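okay I finished the third Curkatton book at 2 in the morning and I need to talk about why these would make the best TV show anybody has put out in years. Thread, no spoilers past book one, I promise

1/ For anyone who hasn't read them: Curkatton is a salt-mining moon where the air is only good for part of the year. Everybody goes underground for the bad season and comes back up for the good one. That's the whole setup and it carries three novels without ever getting stale

2/ Book one is basically a boarding house story. You get one family, their lodgers, a locked pump room and a debt. No space battles! The biggest chase in it is on foot, down a staircase, and I had to put the book down and walk around my kitchen

3/ People keep saying "unfilmable" and I don't get it. Unfilmable is when the plot happens inside somebody's head for 4,000 years. Curkatton happens in kitchens and tunnels. You could shoot most of book one on four sets and spend what's left on the Opening (if you know, you know)

4/ The Opening though. When the Stestwood hatch finally comes up and they all see the sky for the first time in months, and the author gives it one paragraph. ONE. A good director gets ten minutes out of that with hardly any dialogue

5/ Stestwood is my favorite fictional town, by the way. It has a bad bakery. It has a bus that runs in a circle because the tunnel was dug wrong and they just went with it. I could draw you a map from memory and I have never once been good at maps 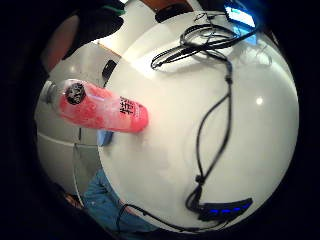
pink bottle, white table, book three just out of view

6/ Back to it. Format! I want 16 episodes for the first book and I will not be argued down to eight. Eight is how you lose the lodgers, and the lodgers ARE the book. The pump room mystery only works if you've eaten breakfast with these people a bunch of times first

7/ Somebody in my replies said do it as a movie. With love, no. A movie would have to start at the flood, and if you start at the flood you don't care who's on which side of the door

8/ Things I'd cut: the trial chapters in the middle (sorry), one of the two uncles, and the entire trip to the Tonden relay. I like Tonden. Tonden has the funniest conversation in the trilogy, about soup. But you can move the soup conversation to the boarding house and lose nothing

9/ Things I'd fight for: the tunnel songs. There are 14 of them in the books with full lyrics, and most readers skip them, and I'm begging you to go back and read them. The one the kids sing in chapter two tells you who opened the pump room. It's right there. I missed it on my first read and yelled on my second

10/ The look. Please, please don't make it gray. Every mining show is gray. The books say over and over that people paint their doors and their pipes and their boots. Stestwood should be the brightest place on television — yellow pipes, green stairs, all of it scuffed and painted over a hundred times

11/ The Kovács prize shortlist had book two on it and I was so happy, and then I read the write-up and it called the series "bleak." Bleak?? There's a whole subplot about a cake! People lose things in these books, sure, but they're also funny to each other on every page

12/ Okay, reading order, since a few of you asked. Book one, then the novella, then two and three. The novella is only 60 pages and it's from the landlady's point of view. Read it in one sitting on a Saturday with your phone in the other room

13/ Don't start with the novella even though it's set first. You need to meet the landlady as a scary person before you get to find out what she was doing with the keys

14/ Audiobook people: the reader for book one is great and does the songs properly, with tunes. Book two switches readers and the new one just speaks them. I got used to it by the end but it was a bumpy few hours

15/ If you've read book three, come talk to me about the last line. I have a theory about the second hatch and I've been holding it in all day. Mark your spoilers please, I've got friends in here who are only on the staircase chapter

16/ Adding one more for the person who asked if there's romance. Yes, slow, and it involves repairing a fan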